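Repainting a seaside chalet at Famow, which paint lasts? 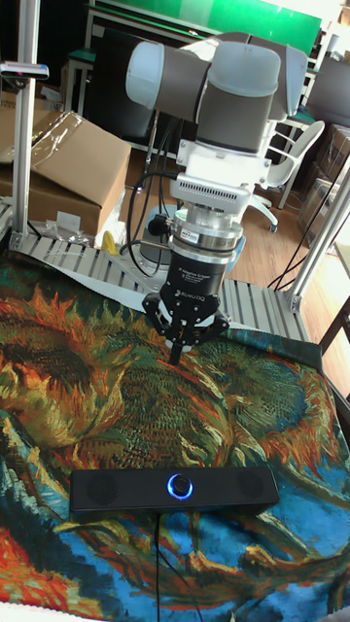

Sunflower print tabletop

Hi all, we've finally got a little wooden chalet on the front at Famow (row 3, second from the steps) and I'm so excited! The old blue paint is flaking on the sea side. I want a sunny yellow, but my sister says yellow fades in one summer. What do you all use, and do I have to strip it right back? Oh, and is November too late to start?

Garnet Petrenko
Congrats! We've had ours for 5 years and I'd say scrape whatever is loose, sand the rest, wash the salt off with plain water and let it dry properly. Then primer on the bare bits and two coats of an exterior wood paint. Ours is yellow too (well, custard) and it's only faded on the doors. I'd wait for spring, the damp gets into everything here. Check your license too, some rows have a color list.

Melnyk
yellow is fine. dont use leftover indoor paint like I did

Clurnico
I'd go along with Garnet except I did mine in the fall, over one dry Saturday and the day after, and it held up fine. Do the bottom boards first, they take the most splash. Mine cost $976 with new hinges and a padlock, but I paid a guy for the roof felt.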